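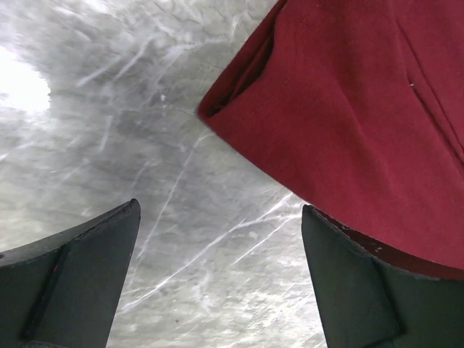 I have stopped believing in the ten-minute wardrobe clear-out. Benero, a subscription app my sister swears by, wants 90 pounds a year to tell you which jumpers you no longer love. Fine, but I never loved them. I wear them to put the bins out.

The advice is always to own less, and it always seems to end at a till. 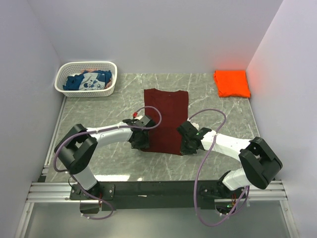
Does owning fewer clothes save money? Only if you stop buying them, and the people selling the idea also sell linen shirts.

Idris Hopkin's newsletter had a "forever coat" in January – 1295 pounds, dry clean only. Mine came from a charity shop and has done 7 winters.

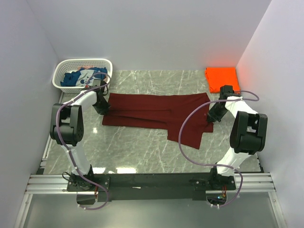
The lining has gone at one cuff and I keep meaning to sew it.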